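About Us

Skip to: Our story | What we do | Who we hire | Visiting | Contact

Matitano is a tableware rental company. Plates, bowls, cups, glasses, flatware, serving pieces, linens if you ask early enough. We started in 2000 with one van and 494 dinner plates bought from a hotel that was closing its restaurant. White, wide rim, heavy as anything. We still have a lot of them. They still go out.

We are based in Pedley and deliver across the county and a little past it. Weddings mostly, then school banquets, funerals, church suppers, company picnics, the odd film shoot. If people are going to sit down and eat, we can probably help.

Our story

The van was green and the back door stuck. The first job was a retirement lunch for 56 people in a barn. Nobody had told us about the hill. Everything arrived in one piece except a gravy boat, and the customer booked us again the next summer, so that was the business started.

For the first few years we washed everything by hand in a rented kitchen after the bakery next door had gone home. Long nights. Then a secondhand conveyor dishwasher, then a proper building, then a second building when the first one filled up with chair covers. We don't do chair covers any more. Please stop asking, we sold them all.

In between we bought out Cotimow, the old party supply place on the east side, and kept their phone number because half the town knew it by heart. If you call that number you still get us. Same people who answer the other one.
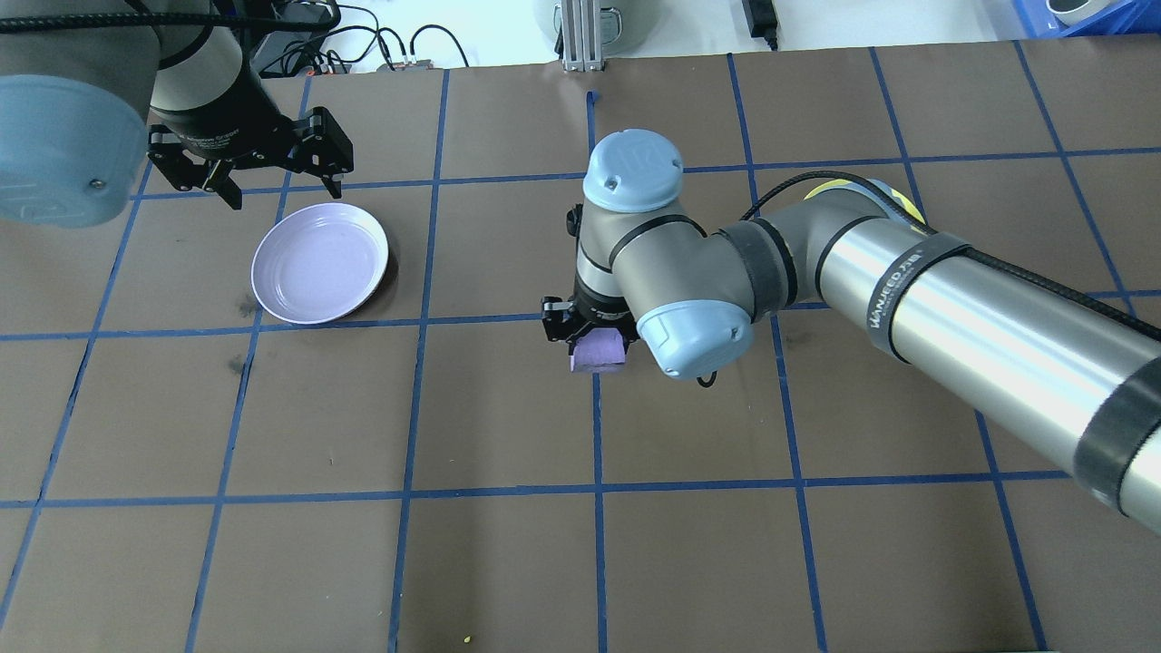 Color came later. For a long time we were white plates only and pretty stubborn about it. Then brides started bringing in pictures of mixed tables, every setting different, and we gave in and bought a small run of pastels to see what would happen. They were booked every weekend from May until the leaves came down. So now there is a whole color line, and it has it's own room.

What we do

Rental. You pick, we pack, we deliver, we come back and get it. You scrape the plates, that's all. No rinsing, no washing, no stacking them back in order. Just scrape and put them in the crates.

Pickup from the warehouse is fine too if you have a vehicle with a flat floor. Bring blankets.

The lines we carry:

House White – the heavy hotel plate and everything that goes with it. Cheapest, toughest, always in stock.

Zulu – our matte stoneware. Charcoal and sand. Looks great in photos, shows every fork mark after a couple of years, so we rotate it out often and sell the old ones off the back dock in December.

Pastels – light, shallow, cheerful. Popular for showers and kids parties. Mix as many colors as you like, no extra charge.

Serving – platters, tureens, cake stands, big bowls. Ask what's in. It changes.

Repair and matching. Lost a plate out of your grandmother's set? Send us the maker's mark and the size, measured across the back. We keep shelves and shelves of odd pieces from estate sales and closed restaurants, sorted by size first and then by color. No promises, but we find a match more often than you would think. There's a small search fee and we knock it off the price if you buy.

Table planning. Free with any full order. Come in, lay out one setting, move things around until you like it, we write it down and copy it for every seat. Bring your napkin. Bring the candle holders too if you have them – a table that looked roomy on paper gets crowded fast once the glasses are on.
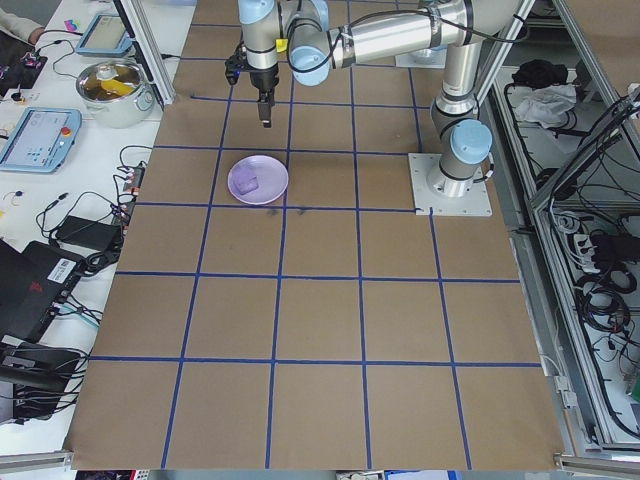
How we work

Small crew, flat pay, everybody does dishes. Including the owners. We found out early that people who have washed a plate carry it differently, so every new hire does their first week at the machine, office staff too.

Every piece gets checked by hand on the way out and again on the way in. Chips on the rim come out of rotation the same day. Hairlines too. Cracked pieces go to a mosiac teacher who takes them by the bucket.

We don't charge for one or two broken pieces on a normal sized order. Things break. If a whole crate goes over, call us the same night, don't wait till pickup. We would much rather drive out with spares during your party than talk about it after.

We do not take bookings for the same day. Used to. Never again.

Deposits are refundable up to 3 weeks before your event. After that we can move your date but not give the money back. Weather counts as a reason to move it. So does a sick baby, a flooded hall, or just a change of heart about the whole thing, we don't ask.

Who we hire

Drivers, packers, wash crew in the busy months. Students welcome. You need to be able to lift a full crate and be OK with early starts on weekends. Training is paid. Lunch is on us on Friday and it gets served on real plates, whatever line needs using up. Applications at the front desk or by email, no cover letter needed, just tell us when you can work.

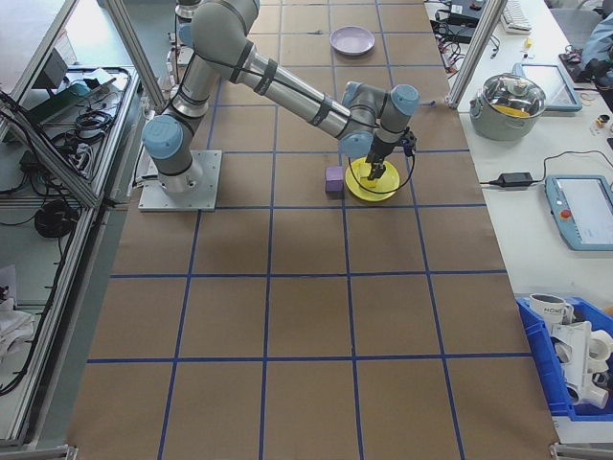

Yellow and lavender plates on the grid table.

Visiting

Showroom is at the front of the main building, Pedley side of the railroad tracks. Park along the fence, not at the dock. Door sticks, push hard. Sample settings are out all the time and you are welcome to pick things up and handle them, we'd like you to. Kids fine, dogs fine on a leash.

Mornings are quietest. If you want to talk through a big wedding order then make an appointment, otherwise you'll be sharing us with the phone.

Samples can go home with you for up to a week. Leave a card at the desk. Most people take one dinner plate, one salad plate and a bowl and see how they look in their own light, which we recommend, the bulbs in the showroom make everthing look a bit warmer than it is.

Contact

Call, email or use the form. Phone is fastest before noon. Please have your date, your head count and the name of the venue handy, and tell us about stairs. Really do tell us about stairs.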